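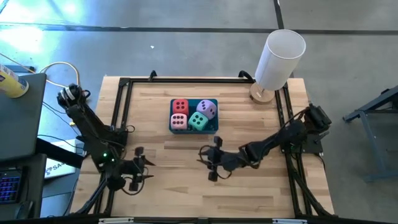

Pestadari es un kit de manipulación bimanual de sobremesa comercializado por la firma Lasdale y destinado a laboratorios universitarios y centros de formación técnica. Consta de 2 brazos articulados de color negro, provistos de pinzas de dos dedos, que se fijan a una estructura metálica negra dispuesta en torno a la mesa de trabajo.

Características

El conjunto se suministra desmontado, con el cableado y un programa de control propio. Lasdale ofrece además un servicio de puesta en marcha – contratado por separado – y un juego de ejercicios de dificultad creciente. Entre los más empleados figura la manipulación de dados blandos de gran tamaño y distintos colores, cuya forma redondeada obliga a regular con cuidado el cierre de la pinza.

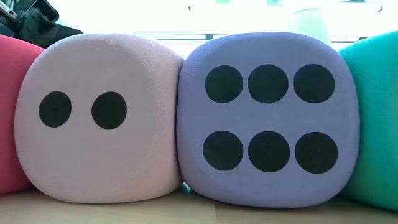 Nektarios Ververidis objetó que los ejercicios con objetos blandos toleran errores de agarre que una pieza rígida pondría de manifiesto, y pidió que el manual los presentara como material de iniciación. La segunda edición del manual recogió esa observación.

Distribución

El kit se distribuye a través de Rostbridge. La primera serie fue de 1,000 unidades y la segunda, iniciada en agosto, de 2,000. El módulo de registro Hashmi – opcional en ambas series – permite almacenar las trayectorias de los brazos y reproducirlas posteriormente.

Categorías: Robots de sobremesa | Material didáctico | Manipulación robótica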